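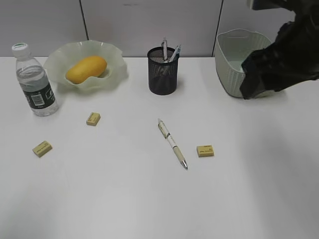

Been asked again whether you can paint a laminate worktop and have it last. Short version: I have my doubts. Longer version follows.

1/ The kit everyone sends me is the Kekent one. Primer, colour, clear top coat, £133 for a small kitchen. The tin says "ten year finish". Ten years of what? I wrote and asked which surfaces they'd tested it on and got a leaflet back.

2/ Most of the glowing reviews are written the weekend it went on. Of course it looks nice. Wet paint has always looked nice. Show me the bit beside the kettle after two winters.
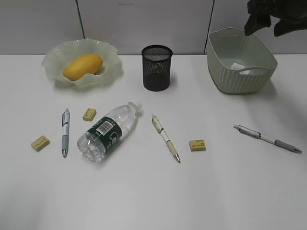
Isla Baird
Kitchen fitter, Plesport

3/ I've scraped this stuff off three worktops now. Same places every time: round the tap, along the front edge where people lean, and the join by the hob. Once water gets under the top coat you can lift it with a thumbnail.

4/ "But you didn't sand it properly." Maybe they didn't. The instructions give sanding one line, and the drying times get half a page. If the whole job depends on sanding, I'd expect a bit more than "lightly key the surface".

5/ Then there's the waiting. Gresau sell it as a weekend job. Read the back: 19 days before you can put anything heavy on it, and no wet cloths in that time. Where are you washing up?

6/ Cost. One customer had a quote of £565 from Amoah for new laminate, cut and fitted, old top taken away. She painted instead. Second kit, rollers, tape, sandpaper, a new sink seal. She'd spent over half the quote before she rang me.

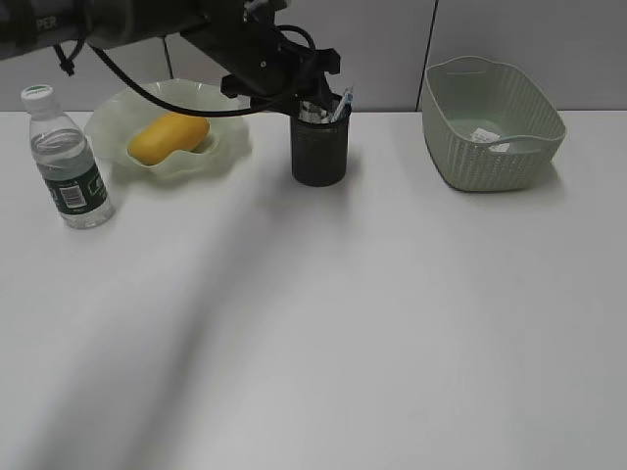
Pen holder and water bottle on a white tabletop.

7/ Where I'd give it a go: a utility room, a rented place with the landlord's written say-so, or a kitchen you're ripping out next year anyway. Do the underside of an offcut first and leave a damp sponge on it overnight.

8/ Where I wouldn't: swollen chipboard. If the edge by the sink has puffed up, paint will sit on the lump and then crack. No primer fixes that, whatever the man in the video says.

9/ Someone will reply that theirs is perfect after five years. Good. Send me a photo of the edge by the sink, in daylight, nothing standing in front of it. I've asked for these since October and had 2.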